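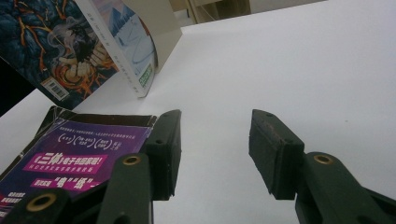 Dünnes Heft mit violettem Umschlag und dunkelbraunem Rand, Ecken geknickt und abgenutzt.

Chinesische Bücher und Hefte aus der Sammlung Pandier
Galerie, Stand 2021-08-04

Die Sammlung Pandier umfasst 2.000 Bücher, Zeitschriften, Kataloge und Werbehefte, überwiegend in chinesischer Sprache. Im Juli wurden 40 Titel aus Regal Besen neu gesichtet und in die Liste aufgenommen. Die Galerie zeigt eine kleine Auswahl davon auf dem Arbeitstisch. Die Regale tragen bei uns Namen statt Nummern, neben Besen gibt es noch Sfakianakis und Fistbridge.

Zum violetten Heft: Auf dem rosa Streifen in der Mitte des Umschlags steht in fetten weißen Zeichen 《三体》电子书回家啦!, sinngemäß: Das E-Book zu »Die drei Sonnen« ist wieder zu Hause. Weiter unten folgt ein zweites rosa Band mit großer weißer Schrift, darin die Zeichen 电 (Elektrizität, auch Bestandteil des Wortes für E-Book) und 纸 (Papier). In der Liste steht das Heft unter »Broschüren, gemischt«. Erscheinungsjahr und Verlag sind noch nachzutragen.

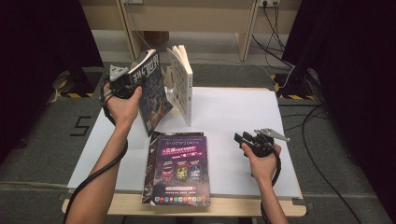 Foto: Christos Karagiannis / Sammlung Pandier

Drei Gruppen auf weißer Unterlage. Angehoben und schräg gehalten ein dunkles Taschenbuch mit bläulichem, illustriertem Umschlag, der Titel in weißen chinesischen Zeichen am oberen Rand. Dahinter aufgestellt ein weißes Buch, zeltförmig geöffnet, mit einem Raster aus gedruckten Quadraten auf dem Umschlag. Vorne liegen zwei Hefte übereinander, das obere dunkelviolett mit Spielegrafiken in drei kleinen Feldern und einer Reihe bunter Symbole an der Unterkante.

Zur Einordnung: Taschenbücher und gebundene Bücher kommen nach der Sichtung zurück ins Regal Besen. Zeitschriften und Kataloge gehen in Sfakianakis, dort liegen sie flach in Mappen. Bei doppelt vorhandenen Heften behalten wir das besser erhaltene Exemplar, das andere wird im Regal Fistbridge zum Tausch abgelegt.

Angaben zum Zustand
Geknickte Ecken und abgegriffene Kanten werden in der Liste mit »G« vermerkt, lose Seiten mit »L«. Notizen von Vorbesitzern bleiben stehen. Umschläge werden nicht geklebt oder nachgefärbt.

Schreibweise der Titel
Titel werden in chinesischen Zeichen aufgenommen, dazu die Umschrift in Pinyin ohne Tonzeichen. Eine deutsche Übersetzung steht nur dann dabei, wenn eine deutsche Ausgabe vorliegt oder der Titel ohne sie schwer zuzuordnen ist.

Hinweise zu Titel, Jahr oder Verlag der gezeigten Hefte bitte an Christos Karagiannis. Die Liste zu Regal Besen liegt im Leseraum aus und wird auf Anfrage auch als Datei verschickt.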